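Chapter 2
Moving House: What It Costs and Who Pays

Few households set out to study economics, but most end up doing so on a staircase. When a family leaves Tusden for Hilavance, it pays a removal firm, a solicitor and, very often, a locksmith. Economists call these transaction costs. The family has other words for them.
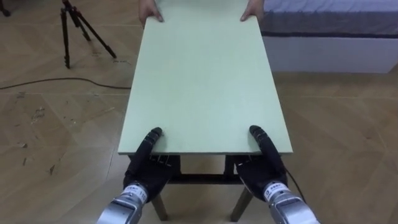
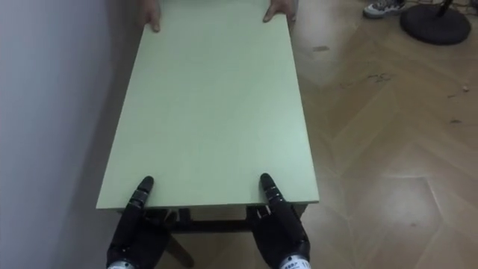
Suppose Greco Removals quotes £2,842 for the job and its rival, Cerus, quotes £1,258. The cheaper bid leaves out packing, insurance and, in the small print, stairs. Add these back and the gap shrinks to £557, a sum most people would pay to avoid reading small print again. We begin with the idea of a full price.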